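# Demonstration gathering in simulation

**Demonstration gathering in simulation** is the practice of recording examples of a task inside a rendered room so that a learning system can be trained to copy them. Each example, called an *episode*, holds the camera views, the joint positions of the robot and the commands sent to it at every step. The method is used mainly for household tasks such as opening drawers, where real furniture would have to be reset by hand after each attempt.

## Views

A two-armed robot is commonly given one camera on the head or upper body and one near each gripper. The gripper views show the fingers at close range together with whatever surface lies beyond them.

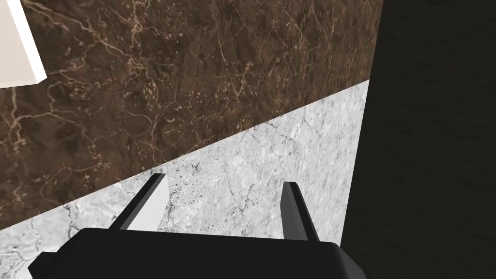

All views are stored against a single clock. If one stream drops a step, the episode is either repaired by repeating the previous value or thrown out, depending on the rules of the set. The Stulden format, widely followed in small projects, allows no repair.

## Episodes and sets

A set is built from a short list of tasks, each recorded many times with changes to the room. Wall and floor textures, the place of the furniture and the starting pose of the arms are the usual things to vary. The Flandia drawer set, released in April, contains 3000 episodes over ten rooms, or 300 for each room. In the first room 313 attempts were made to reach that number, and in the second 307. Failed attempts were kept in a separate folder and are not part of the count.

Commands come from a person using hand controllers or from a scripted planner. Scripted episodes are cheaper and more even in speed. Those driven by a person contain pauses and small corrections, and some authors mix the two. 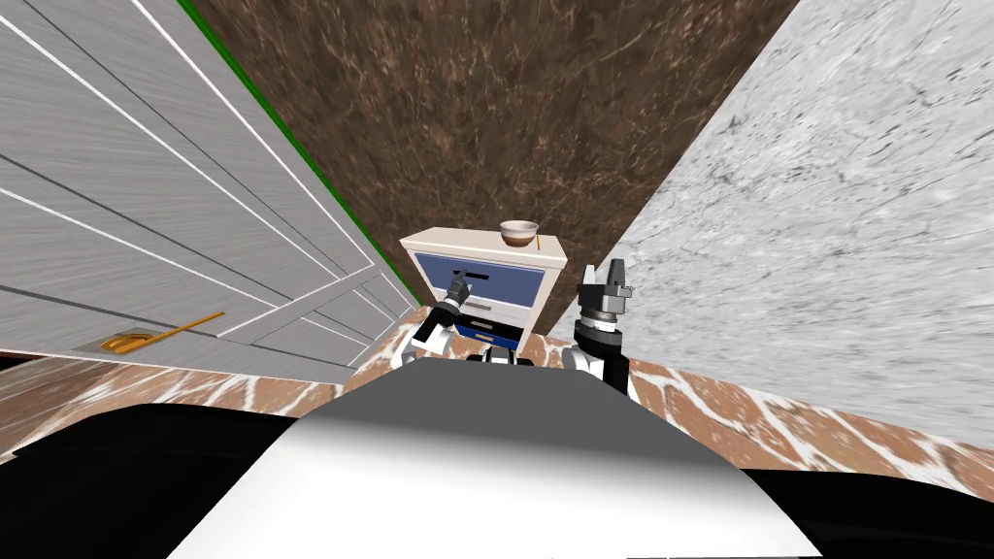
**Does every episode have to use both arms?**
Many tasks need only one, and the second arm is then left in a resting pose, with its joint values recorded in the same way.

## Checking

Episodes are replayed before release. In the Takács procedure the stored commands are run again from the stored starting state, and the final position of each movable part is compared with the original. Hastico, a viewing tool, plays the streams side by side and lets the reader mark the step at which contact begins. Idle steps at the start are often trimmed, though practice differs on how many should remain.

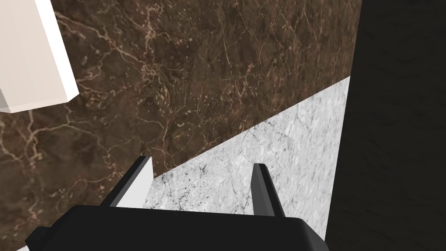 *Simulated gripper view with the fingers open and nothing held.*

## See also

- Imitation learning
- Teleoperation
- Domain randomisation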